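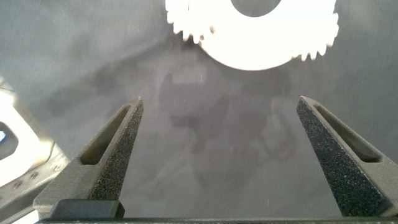 Dos dedos de una pinza, de color gris oscuro, sobre una mesa gris.

(Pirton, 1/5/23) – Soy Neusa Queiroz, directora deportiva de los Pirton Kvam, y me toca a mí contar esto porque en el club me han dejado el teclado, así que allá voy: ¡tenemos nueva entrenadora de lanzadores! Se llama Lavanya Nambiar, firmó ayer por la tarde y estará con nosotros toda la próxima temporada de béisbol.

A Lavanya la conocí cuando lanzaba para Omutar. Nos dejó sin carreras durante seis entradas en nuestra propia casa, y yo volví al despacho con un enfado tremendo y su nombre apuntado en una servilleta (que todavía guardo, por cierto). Después pasó cuatro campañas trabajando con los juveniles de Omutar, y de ahí me la he traído tras muchas llamadas, algunas larguísimas.

"Quiero que los chicos lancen strikes pronto y que se aburran menos en el bullpen", me dijo Lavanya nada más firmar. "El resto lo iremos hablando."

Va a trabajar codo con codo con nuestro mánager, Yasuo Ishida, que sigue en el cargo, y con Sunee Ruangrit, la preparadora física. Yasuo ya le ha mandado los vídeos del año pasado, todos, y ella los está viendo en orden. Jailson Pacheco, que cierra partidos para nosotros desde hace tres temporadas, fue el primero en llamarla para darle la bienvenida y de paso pedirle consejo sobre el cambio de velocidad.

La presentaremos en enero en el campo de Pirton, con entrada libre. Habrá 300 gorras para los primeros en llegar, y Lavanya se quedará a firmar pelotas y a charlar con quien quiera. Los abonos ya están a la venta en la taquilla; el año pasado metimos 2.711 personas en el último partido y me encantaría ver la grada igual de llena en el primero.

Para entrevistas con Lavanya o con Yasuo, preguntad por mí en las oficinas del club.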